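**보도자료**
2022년 4월 10일, 라타브덴(Ratavden)

# 놀타 연구소, 양팔 로봇의 옷 개기를 위한 시점 선택 학습 방법 '푸키코' 발표

라타브덴에 있는 놀타(Nolta) 연구소는 양팔 로봇이 옷을 펴고 접을 때 어느 카메라의 정보를 더 믿어야 하는지 스스로 배우는 방법을 개발하였습니다. 방법의 이름은 푸키코(Pukico)입니다. 연구팀은 자체 시험에서 이 방법을 쓴 로봇이 전체 시도의 80퍼센트에서 청바지를 정해진 모양으로 접었다고 밝혔습니다.

옷은 로봇에게 어려운 물건입니다. 상자나 컵은 잡아도 모양이 그대로 있지만, 옷은 잡는 순간부터 모양이 바뀝니다. 특히 데님은 천이 두껍고 솔기가 많아서, 겹친 부분의 가장자리와 진짜 옷의 가장자리를 구별하기가 쉽지 않습니다. 허리에 고무줄이 들어간 옷은 주름이 촘촘하기 때문에 이 문제가 더 커집니다. 연구팀은 이런 옷을 일부러 학습 자료에 많이 넣었습니다.

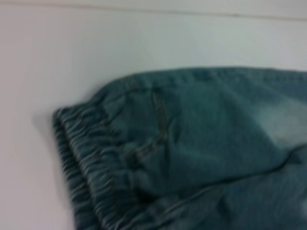
학습에는 사람이 로봇 팔을 원격으로 조종하여 만든 시연 439건이 사용되었습니다. 시연에 나오는 옷은 모두 12종이며, 긴바지와 반바지, 셔츠, 어린이용 옷이 포함되어 있습니다. 조종자는 매번 옷을 다른 모양으로 탁자 위에 놓고 시작하였습니다. 잘못 잡았다가 다시 잡는 동작도 지우지 않고 그대로 남겼습니다. 실패를 고치는 동작이 자료에 있어야 로봇도 그것을 배울 수 있다는 것이 연구팀의 판단이었습니다.

## 카메라마다 믿을 수 있는 순간이 다르다

연구에 쓰인 로봇은 손목 카메라 2대와 작업대 전체를 보는 카메라를 함께 사용합니다. 손목 카메라는 옷에 가까이 있을 때 솔기와 주름을 자세히 보여 줍니다. 그러나 팔이 방향을 바꾸면 카메라도 같이 움직이고, 어떤 순간에는 옷이 시야에서 완전히 사라집니다. 그때 들어오는 영상에는 작업과 관계가 없는 면이나 선만 남습니다.

기존에 연구팀이 쓰던 모델은 이런 영상도 다른 영상과 같은 무게로 처리하였습니다. 그 결과 배경의 곧은 선을 옷의 가장자리로 잘못 판단하고, 팔을 멈추거나 빈 곳에서 그리퍼를 닫는 일이 생겼습니다. 처음에는 기계의 고장으로 생각하여 연결 부분을 여러 번 점검하였지만, 원인은 입력 영상에 있었습니다. 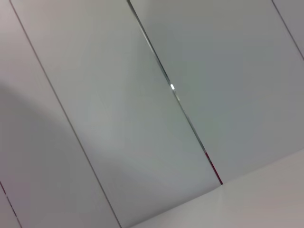
*손목 카메라 영상. 길고 평평한 회색 패널과 비스듬한 이음새가 보이고, 옷은 시야에 없다.*

푸키코는 매 순간 각 카메라의 영상에 점수를 줍니다. 점수가 낮은 영상은 다음 동작을 정하는 데에 적게 반영됩니다. 점수의 기준을 사람이 직접 정하지는 않습니다. 모델은 시연 자료에서 한 카메라의 영상을 가리고 다음 동작을 예측해 본 다음, 예측이 얼마나 나빠지는지를 비교합니다. 가려도 예측에 거의 차이가 없으면 그 영상은 그 순간에 중요하지 않은 것으로 봅니다.

"우리는 영상을 더 많이 넣으면 결과가 좋아질 것이라고 오랫동안 믿었습니다. 이번 연구를 하면서 그 믿음을 고치게 되었습니다." 연구 책임자 막달리니 라자리디스(Magdalini Lazaridis)의 설명입니다. 그는 또한 "점수가 낮은 카메라를 완전히 끄는 방법도 시험하였는데, 팔이 옷으로 돌아올 때 반응이 늦어져서 채택하지 않았습니다"라고 덧붙였습니다.

## 두 팔의 역할

바지를 접는 작업에서는 두 팔이 서로 다른 일을 맡는 경우가 많습니다. 한 팔이 다리 부분을 들어 올리는 동안 다른 팔은 이미 평평해진 부분을 누릅니다. 누르는 힘이 약하면 옷 전체가 따라 움직이고, 너무 강하면 천이 당겨져 새로운 주름이 생깁니다. 이 단계에서는 전체를 보는 카메라와 누르는 쪽 손목 카메라의 점수가 함께 높아지는 경향이 나타났습니다.
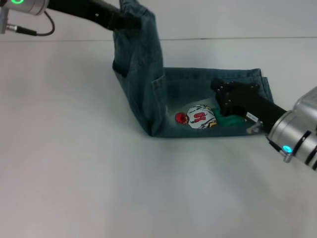
*왼쪽 그리퍼는 청바지 다리를 집어 들고, 오른쪽 그리퍼는 접힌 데님을 누르고 있다.*

시험 설계를 담당한 오레스티스 파파다키스(Orestis Papadakis)는 장식이 있는 옷의 결과에 주목하였습니다. 자수나 색이 다른 천이 붙은 바지에서는 모델이 장식 가까이에 있는 점을 잡으려고 하는 경우가 있었습니다. 장식은 눈에 잘 띄지만 좋은 잡기 위치는 아닌 때가 많습니다. 푸키코를 적용한 뒤 이런 시도는 줄었으나 없어지지는 않았습니다.

## 남은 문제와 앞으로의 계획

연구팀은 이번 결과의 한계도 함께 공개하였습니다. 시험은 한 작업대에서, 조명을 바꾸지 않고 진행되었습니다. 밝은 작업대 위의 흰 옷은 시험에 포함되지 않았습니다. 또한 앞의 80퍼센트는 청바지에 대한 수치이며, 얇은 셔츠의 성공률은 이보다 낮았습니다. 연구소는 셔츠 시험을 반복하고 있으며, 충분한 자료가 모인 후에 수치를 발표할 예정입니다.

작업 속도도 아직 사람에 미치지 못합니다. 소프트웨어를 담당한 푸리피카시온 비얄로보스(Purificación Villalobos)에 따르면 점수 계산이 속도에 주는 영향은 작고, 옷을 다시 잡는 과정에 대부분의 시간이 들어갑니다. 다음 판에서는 한 번에 잡는 확률을 높이는 데에 노력을 집중합니다.

놀타 연구소는 오는 10월부터 세탁물 처리 업체 고도이(Godoy)의 분류 작업장에서 현장 시험을 시작합니다. 고도이에서는 페리클리스 람브라키스(Periklis Lambrakis)가 시험을 맡습니다. 현장에서는 로봇이 바지만 접고, 나머지 옷은 지금과 같이 직원이 처리합니다. 시험 기간에 모은 영상은 고객 정보가 보이지 않는지 확인한 후에만 학습에 사용됩니다.

시연 자료의 일부와 학습 코드는 현장 시험을 시작할 때 연구 목적으로 공개됩니다. 자료를 미리 검토하고 싶은 대학과 연구 기관은 소속과 사용 목적을 적어 연구소에 신청할 수 있습니다.

**놀타 연구소 소개**
놀타 연구소는 라타브덴에서 천, 끈, 종이와 같이 쉽게 모양이 변하는 물건을 다루는 로봇을 연구합니다.

**언론 문의**
놀타 연구소 홍보 담당 디오니시스 트리안타필루(Dionysis Triantafyllou)
인터뷰는 영어와 그리스어로 가능하며, 한국어 질문은 서면으로 받습니다.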